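Two Trays and a Table: Looking After the Practice Cell at Stimesent

October 13, 2025

The two-armed machine at Stimesent has a twin that never needs dusting. The real one stands in a workshop in Carkley, on a concrete floor with a drain in the middle of it, and the twin lives on a workstation by the window, where the floor is pale planks and stays clean no matter who has been tramping about. I went expecting to spend my morning with the first one and ended up, coffee in hand, spending most of it with the second.

The crew calls the simulated version the practice cell, and they look after it with the same patience they give the metal one (maybe a little more, if you ask the people who do the greasing). Every Monday begins with it. Before anybody touches a wrench, the simulated arms go through a routine called Josis, which has 13 steps and takes longer than you'd think, because someone always wants to stop and argue over a thumb. 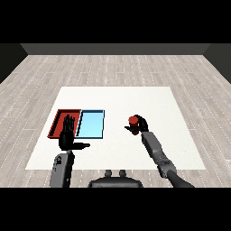
The practice cell at Stimesent, with the right hand closed on a small red cylinder and the left over the red tray.

Thumbs, I learned, are where most of the trouble lives. Fingers mostly curl one way, but a thumb has to swing across and curl too, and if its zero point is off by a hair, the whole grip goes sour. So the routine starts with an open hand held up like a crossing guard's, and then moves on to grips, first one side and then the other. The numbers are written down in a green ledger, in pencil -- the computer keeps them too, but the ledger is what people reach for when something feels wrong.

Back in March something did feel wrong. The real right hand had started dropping things at the edge of the blue tray, and for 4 days the crew took it apart and put it back together, convinced a tendon cable had stretched. The cable was fine. A wrist offset had been changed on the real machine after a repair and never copied over to the twin, so every move planned on the screen arrived a little crooked on the bench. 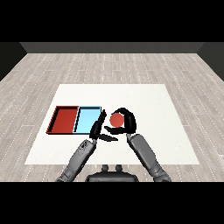

Round things are harder than they look, and the crew saves them for the end of the morning, when everyone has warmed up. A ball will forgive a lazy grip right up until it rolls, and then off it goes. If a grip passes on the screen, the settings go across the room to the real arms, which have to manage it five times running before the ledger gets its check mark.

After that come the plain chores: wiping down the wrists, snugging the cable clamps, and swapping the fingertip pads every 2,000 grips. The pads come from Parsons in a flat cardboard box, and there was one left on the shelf when I visited, with a note taped to it that said ORDER MORE.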